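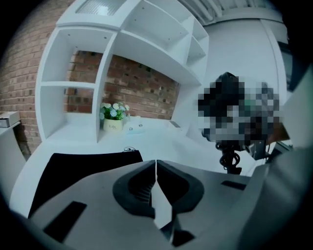 The Life pot in its new home, with the brick showing behind.

Jundow room corner: progress report to Zostach, covering up to the end of December

Hello all, and thank you for being so patient with me on this one. I know the form asks for two sides and I've gone over again, but there's a fair bit to tell you and most of it is good news!

Where we've got to

When I last wrote, the corner was a big white shelving unit, a lot of bare brick and a very long list. The idea hasn't changed since the bid: a small corner of a home, put together with ordinary bits and pieces, where people about to move into their first place can come in, shift things about and work out how they'd like to live with them. Storage, a surface to work on, somewhere to put a lamp. It's the sort of thing you only learn by doing it badly in your own flat for a year.

The unit is up and staying up. It came from Breltell in more boxes than I'd bargained for, and the instructions had one drawing for the whole of the top section (I've still got it, it's a marvel). It took two evenings, plus a morning to undo part of the first evening. I'm very fond of it now. The upper cabinet has its frosted panel in, so there's one place to put the ugly things, and everything else is open cubbies of different sizes, with the smaller ones stepping down on the right. People go straight to those steps. I had thought they'd go for the big compartment in the middle, but the little ones seem to get them talking about what they own.

We also settled the question of the back. You may remember I'd costed a backing board so the brick wouldn't show through. I've dropped it. The red looks lovely against the white, it saved us £110, and the people who've come in have been pretty firm that they like it. One woman told me it was the only part of the room that didn't look like a catalogue, and I've decided to take that as a compliment.

The flowers, then. I'd promised myself no fussing over decoration before the basics were done, and then I saw the pot with "Life" written on it and that was that. The flowers are artificial, blue and white with some green, and they'll stand up to being carried about all day, so I'm not sorry. They've had a spell in nearly every spot the unit has to offer.

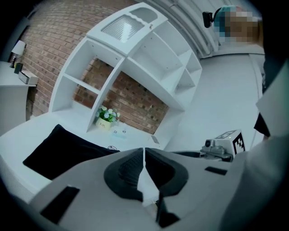 The side table was a later addition and it has made far more difference than its size would suggest. Before it arrived there was nowhere for a lamp except on the work surface, and every single group put it there, then complained there was no room left to do anything. Once the lamp had its own table off to the side, people began treating the white top as somewhere you could really spread out. The lamp itself has a white shade and a dark base, nothing fancy. I'd like a warmer bulb for it in the next quarter.

I've kept things sparse on purpose, and I'd like to carry on that way if you're happy. At the first open afternoon I'd filled every cubby. Books, baskets, a clock, some jars I was rather proud of. It looked smashing and no one touched a thing! They walked round it like a museum. The next time I took nearly all of it away and left a few odds and ends on the surface, and people were picking things up before they'd got their coats off.

How the sessions run

We've ended up with something quite simple. I say hello, point out the kettle, and give each pair a handful of things to find a home for. There's no right answer and I try very hard to keep quiet, though I'm told my face gives me away. After ten minutes or so they swap and have a look at what the others have done, and that's when the chat really starts. Somebody always wants to know why the remote has been put up high. Somebody else always says it's so they'll have to stand up.

The black cushion is the item that divides opinion. It was meant to be for comfort, but it has turned into the test piece of the whole project, as it doesn't fit neatly anywhere. Do you leave it out on the white top where it's handy? Do you stuff it in a cubby? Does it go at an angle or square to the edge? I've heard real passion on that last point. I've moved it myself more often than I'd care to admit, and I've come down on the side of leaving it out.

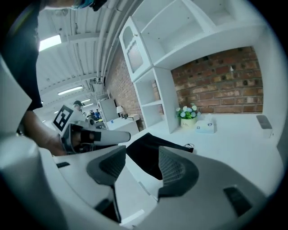

Cables are the other big topic, and I'd hardly given them a thought in the bid. A thin black cable on a white surface is the first thing anyone's eye goes to, and people want to know what to do with it. We've tried looping it, tucking it behind, and a little clip from Bepari that I'd hoped would be the answer (it wasn't, the grip's too tight and you need fingernails). I'd like to give cables a proper slot in the sessions, with a few cheap ways of dealing with them laid out side by side. I've had a look at what's about and it needn't cost much.

I should own up to what hasn't worked as well. The evening slot was a flop. I thought people would come along after work, and they were very sensibly going home for their tea instead, so I've moved those hours to the middle of the day. The printed handout needs another go too. It was far too wordy, most copies were left behind, and I found one being used as a coaster. I'm cutting it down to a single side with plenty of white space and somewhere to sketch.

The room can be a bit of a squeeze near the side table, and the storage at that end needs sorting. It's where things get put when no one can think where else to put them. I do see the funny side of that, given what we're teaching, and it's at the top of my list for the new year.

Numbers and money

More than 119 people have now had a go at arranging the corner, against the hundred we'd said we'd be pleased with by this point. I'm thrilled with that, especially as the first few weeks were so slow. Quite a few have been back a second time, and some brought the person they're moving in with, which made for a couple of very lively afternoons.

Spending to date comes to £3351. The shelving unit was the biggest part of that, followed by delivery, then the table and lamp, and then the small stuff. I've put the £110 from the backing board to one side and would like your say-so before I touch it. My suggestion is that it goes on the cable session and the new bulb. All the receipts are in the shared folder apart from the one for the cushion, and I've asked for a copy of that.

What I've been hearing

I keep a notebook by the door and write down the things people say as they leave. A good few mention that they'd been putting off buying furniture for fear of getting it wrong, and that having a go first made it less daunting. Several have gone home and measured up. One chap wrote to say he'd cleared his desk down to a lamp and a plant and hadn't looked back, though he didn't say where he'd put everything else.

There was one grumble I think is fair. The top section is a long way up if you're not tall, and the frosted panel means you can't see properly what's in there from below. I'm going to treat it as a talking point for now (what would you keep somewhere you can't easily reach?) and I've put a step stool on the wish list.
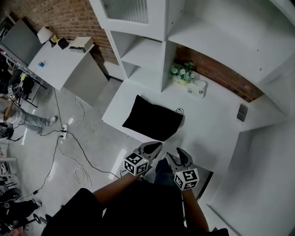 Plans for the next quarter

First job is the storage by the side table. After that it's the shorter handout, the cable session if you approve the money, and a trial of a "bring one thing from home" afternoon, where everyone turns up with an object they've never found the right place for. I'm really looking forward to that one.

I'd also love to have some of you over to Jundow to try the corner for yourselves. Mornings are best, any time after ten. Let me know about the £110 when you can, and I'll send the missing receipt on as soon as it comes through.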